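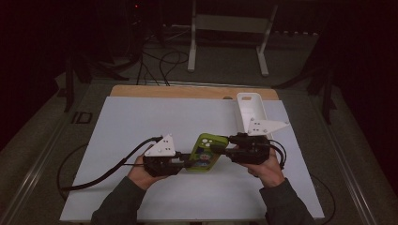

November 13, 2021

Well, friends, the spreadsheet is done. I have been promising (threatening?) a post on what we're spending next year, and since three of you have now written to ask whether I gave up, here I am with a mug of tea and far too many tabs open.

For anyone new, we are a very small shop trying to teach a machine to pick up ordinary things and put them where they belong. Phone cases, mostly, at the moment. Before the machine gets to try, a person does the job with a gripper in each hand, over and over, and all of that gets recorded. So when I talk about "equipment" I mean the hand-held pair and everything they need around them, and the arms come later. Much later, if you ask Ilze Kļaviņa, who keeps our books and has a gift for making the word "later" sound like good news.

I started back in March with the wrong list. I had the arms at the top, naturally, because arms are exciting and I had been reading the Muvari catalog in bed like a novel. Then came cameras, then a nicer table, and way down at the bottom, on a line I labeled "bits," everything that touches the object. Ilze looked it over and asked which of these things we would wear out first. I didn't have an answer, so I went and stood at the table for a while and looked properly at what we use every day.

It's the fingers! Or really it's the padding on the fingers, which takes every squeeze and every slip and which I had budgeted for precisely once, as if it would last forever.
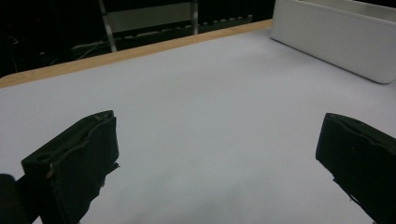
Our two black fingers, open over the tabletop. Look at the fuzzy edges on that padding.

So "bits" got promoted. Pads now have their own line, and so do spare fingers, screws and cables, and the whole group comes to $2,304 for the year. I gasped a little when I saw it. But I had quotes from two suppliers, Woso and Ulletti, and they landed close enough together that I believe the number. Woso wanted $2,371 for much the same basket, with faster shipping, and I went back and forth on that longer than I'd like to admit. In the end we went with Ulletti and I ordered early, which is a thing I have never done before in my life and am quite proud of.

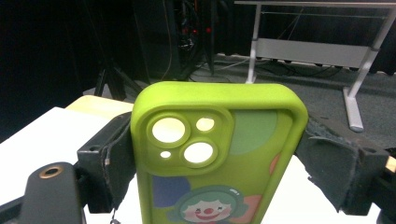 The other thing I'd left out completely was the stuff we pick up. You would think a phone case is nothing, cost-wise, and one of them is nothing. But you want different colors and shapes, soft ones and stiff ones, some with silly pictures on the back, and you want a phone to go inside so the weight is right. Ka-ming Chien has taken over that line and is having a wonderful time with it. I set a limit of 4 new cases a month and I have already been asked, very politely, whether that limit rolls over.

As for the arms, they've moved to the second half of the year, with a question mark. We'll rent before we buy. I do still look at the Muvari catalog, but I've moved it off the nightstand, and the nicer table has come off the list altogether. The one we have is flat and it holds things up.

If you're putting together a budget like this yourself, I'd love to see how you split it, especially what you set aside for parts that wear down. Leave me a comment or send an email. Next time I want to write about storage, meaning shelves and hard drives both, and I haven't priced either one yet, so give me a few weeks.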